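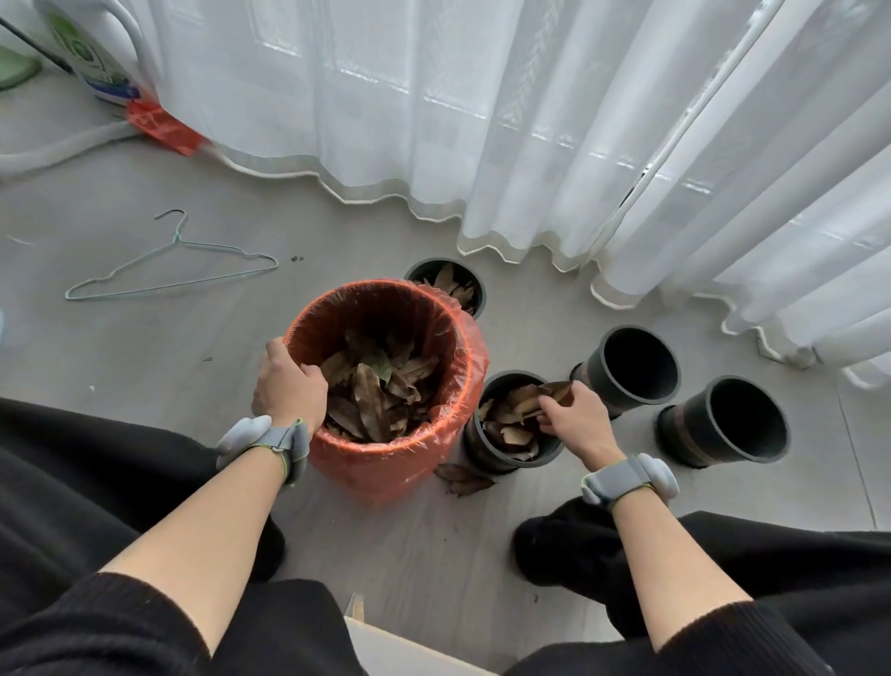

Dry leaves in pots for the winter, how full and what kind?

Posted by Zoila Valderrama

Hello everybody. I moved to Hurstead in spring and I have a small balcony, where I grew tomatoes and peppers in black pots. Now I want to try making leaf mould, because a bag of compost costs much at the shop here and the leaves are free. I keep long dry brown leaves in a bucket with an orange bag inside, and I am dividing them by hand between four pots, indoors by the window. It makes a mess on the floor but outside is too much wind.

My doubts are these. Must I crush the leaves first, or can they go in whole? They are long and curled, so they take a lot of space and there is more air than leaf. Also I don't know if the pots should stay inside or go out to the balcony, and if I must water them. My neighbour says to leave them dry until March, but she does not grow anything herself.

I don't know the name of the tree, sorry. A few leaves are still a little green.

Villads Kárason

Crush them. Dry leaves of this type break easily in the hands, wear gloves if your skin is sensitive. Whole long leaves lie on each other like roof tiles and the water runs off the side. After crushing you will probably need only two pots and not four.

Then wet them well. Dry leaves will stay dry leaves for years, so I don't agree with the neighbour. I put mine in a bucket of water overnight, let them drip, and press them into the pot with the fist. The pot must have holes in the bottom. Put it outside in a shaded corner with a piece of old cloth on top, and check every 3 weeks that the middle is still damp. The slightly green ones are no problem, mix them with the others.

Be patient - in pots it is slower than in a big heap. Mine needed more than a year, and what remained was a third of the pot. It is good for mixing in potting soil but it has little food in it, so tomatoes will still want feeding.

Bent Hafstein

just buy compost, life is short

Melquiades Cárdenas

I agree with Villads about the water. One thing to add: if the tree is eucalyptus, walnut or laurel, I would not use it for seedlings, only as a cover on top of the soil around bigger plants. Take one leaf to a garden centre and ask. At the one in Skulside they told me mine in two minutes.

If you want to keep part of them dry, they are useful also as a winter cover. I put a layer as thick as my hand over the pots with bulbs and take it away when the first green points come out.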